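Chez Havia, on apprend encore au robot à la main

Le projet Uledberg promet des bras capables de démonter et remonter un ordinateur après quelques démonstrations. L'ingénieure qui le suit nous a demandé de ne pas publier son nom, et se méfie du mot « apprendre ».

« Ce que nous enregistrons, c'est quelqu'un qui sait déjà faire. Le reste, on l'espère. »

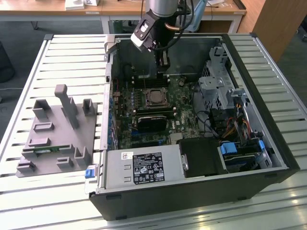
Guider ou téléguider

Deux méthodes cohabitent : pousser le bras soi-même, ou le piloter à distance. La seconde donne des trajectoires plus propres, selon Staniforth, qui fournit le logiciel. Elle hausse les épaules - « plus propres pour qui ? »

« À distance, on perd le toucher. Une barrette mémoire, on la sent entrer. 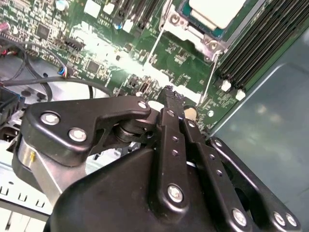 Avec une manette, on regarde un écran et on devine. Nos opérateurs hésitent, et le robot copie aussi l'hésitation. »

Le support gris, à gauche du boîtier, accueille processeur et barrette.
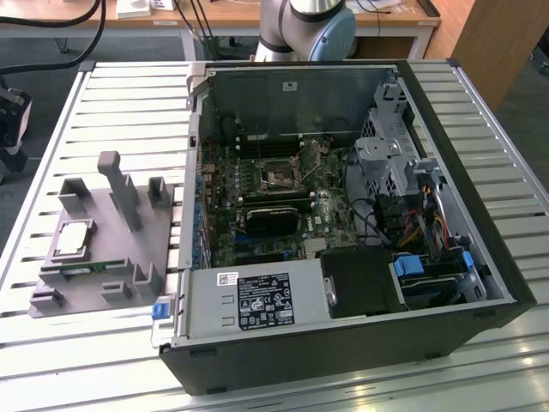

Combien de démonstrations ?

Drida, le client, en espérait 40. L'équipe en a gardé 400. « Et si on change de carte mère, je ne promets rien. »

Croit-elle au projet ? « Redemandez-moi en octobre. »

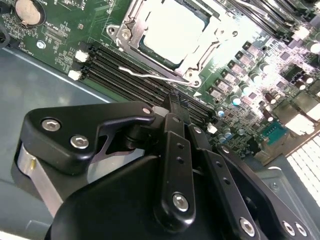 La pince au-dessus de la carte mère, près des emplacements mémoire.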